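Periodismo económico y edición de revistas
Apuntes de la unidad 3: la sección de empresas y el boletín diario

Material de apoyo para el alumnado. Última revisión: 30 de marzo de 2019.

Estos apuntes recogen lo tratado en clase sobre el trabajo de edición en una revista de negocios con ediciones regionales. No sustituyen las lecturas obligatorias. Los casos de Ullow, Brestum y Kaimal se usarán también en la práctica final, de modo que conviene tenerlos a mano.

1. Quién decide qué se publica

En una revista mensual de economía suele haber una redacción central y una o varias redacciones regionales. La central fija el calendario, los temas de portada y el libro de estilo. La regional propone temas, encarga reportajes y adapta los textos que llegan de fuera. El reparto parece claro sobre el papel, pero en la práctica hay una zona intermedia: los reportajes sobre empresas de la región que interesan a toda la cabecera.

El caso de Ullow sirve para verlo. Es una empresa de logística con sede regional y clientes en varios continentes. La redacción regional propuso un perfil largo; la central pidió una pieza breve para la sección de mercados. Se acabó publicando el perfil en la edición regional y un resumen en la general, con dos titulares distintos. Hubo que revisar ambos textos a la vez para que las cifras coincidieran, y aun así se escapó una diferencia en el año de fundación.

2. Extensión y encargo

Todo encargo debe indicar por escrito la extensión, la fecha de entrega, el enfoque y las fuentes mínimas. En este curso trabajaremos con tres formatos:

Reportaje: 3,000 palabras. Exige entrevistas propias y consulta de documentos contables.
Comentario: entre 200 y 300 palabras para el boletín. Parte de una noticia ya conocida y añade contexto.
Ficha de empresa: datos básicos, actividad, propiedad y resultados del último ejercicio. No lleva firma.

El error más frecuente en las entregas del curso anterior fue confundir el comentario con un resumen. Un comentario tiene que decir algo que la noticia no decía: un precedente, una comparación con otra empresa del sector, una consecuencia para los accionistas. Si al quitar el último párrafo no se pierde nada, el texto está sin terminar.

3. El boletín diario

El boletín se cierra de madrugada en la hora de la redacción central, lo que obliga a la redacción regional a entregar su parte a media tarde. Una edición típica contiene una entrada firmada, una lista de noticias con enlace y una cita o dato del día. La entrada firmada es lo que diferencia a un boletín de otro, y también lo que más correcciones recibe.

Para la lista de noticias se aplican las normas siguientes. Cada noticia ocupa como máximo dos frases. La primera dice qué ha pasado y la segunda por qué importa. Se nombra siempre el medio de origen. No se enlaza a comunicados de prensa si existe una información independiente sobre el mismo asunto. 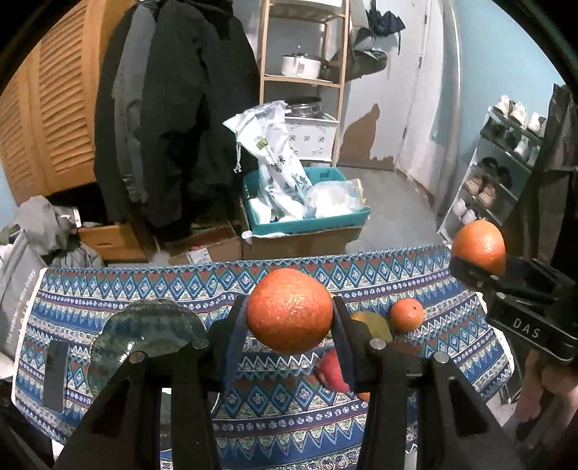 Cuando la noticia procede de otro idioma, quien la selecciona responde de la traducción. En el caso de Brestum, un fabricante de componentes, el boletín tradujo «ingresos» donde el original hablaba de «beneficio de explotación». La rectificación salió al día siguiente, en el mismo lugar y con el mismo tamaño. Esa es la regla: la corrección debe verla quien vio el error. Una nota al pie en la versión web no basta.

4. Relación con las empresas

La revista depende en parte de la publicidad y de los congresos que organiza, y las empresas sobre las que se escribe son a menudo las mismas que patrocinan. Por eso se separan las funciones. Quien edita un reportaje no negocia patrocinios, y quien presenta una mesa redonda patrocinada no firma después una pieza sobre el patrocinador durante ese trimestre.

Kaimal, grupo de distribución, pidió leer antes de la publicación una entrevista con su dirección. La respuesta habitual es negarse a enviar el texto completo y ofrecer la comprobación de citas y datos técnicos. Se debatió en clase si procede enviar las citas por correo o leerlas por teléfono. Las dos prácticas existen; lo importante es acordarlo antes de la entrevista y dejar constancia.

También se habló de los viajes de prensa. Si la empresa paga el desplazamiento, se dice en el texto, en una línea y sin adjetivos.

5. Cifras y monedas

Las cantidades se dan en la moneda original y, entre paréntesis, en la moneda de referencia de la edición. Se usa el tipo de cambio del día del cierre, no el del día de los hechos, salvo en series históricas. Los porcentajes de crecimiento indican siempre el periodo con el que se comparan.

6. Práctica

Redactar una entrada de boletín sobre Nindinby, sociedad de inversión que ha comprado una participación minoritaria en Ullow. El dossier está en la carpeta de la unidad. Se entrega con la ficha de empresa correspondiente y una nota breve que indique las fuentes consultadas.

Se valorará la exactitud de los datos, la claridad de la primera frase y el respeto a la extensión. Los textos que superen las 300 palabras se devolverán sin corregir.

Para la próxima sesión: leer el capítulo sobre cuentas consolidadas y traer impreso un boletín económico cualquiera, en español o en inglés.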